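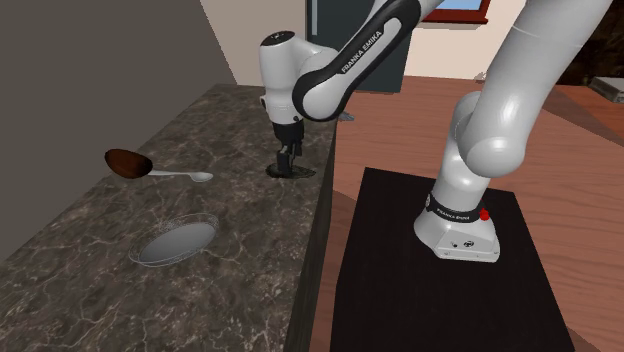

Ondthorpe votes to keep its one public clock wrong

23 March 2020

The town council of Ondthorpe has decided, after two meetings and a good deal of sighing, to leave the clock on the old corn hall running 11 minutes fast.

The clock has been ahead for longer than most residents have lived there. A repair was put on the agenda last September, when a visitor wrote in to complain that she had run the length of Mill Street for a bus that was still sitting in the next town. The council thanked her for her letter and asked for a quote.

The quote, from the clock firm Rathore, came to $2081. That covered a new drive wheel, two days of labor and the rental of a lift, the stairs inside the tower having been closed to anyone heavier than a pigeon. A second firm, Gesari, offered to do the job for $1230 but could not promise that the clock would be right afterward, only that it would be wrong by a different amount.

Residents were then asked for their views by mail. The town got 506 replies, which is more than it got on the new sewer line. Most wanted the clock left alone. Several people wrote that they had set their mornings by it for years and would now be late for everything. One reply asked for the clock to be moved further ahead, to help with the school run.

The bakery across the street took the other side. Its opening time is posted by the real hour, and customers who trust the tower tend to rattle the door while the first trays are still in the oven. The owners have asked for a sign. The council will think about a sign.

There is also the matter of Jidov, the village up the road, which fixed its own clock two years ago and has been hard to live with ever since. Its newsletter now prints the correct time at the top of every page - a strange thing to do in a newsletter.

The council did set aside $900 for cleaning the clock face, so that the wrong time can be read from the train station. Work starts once the lift is free. Until then, anyone catching a train is advised to check a phone, or subtract.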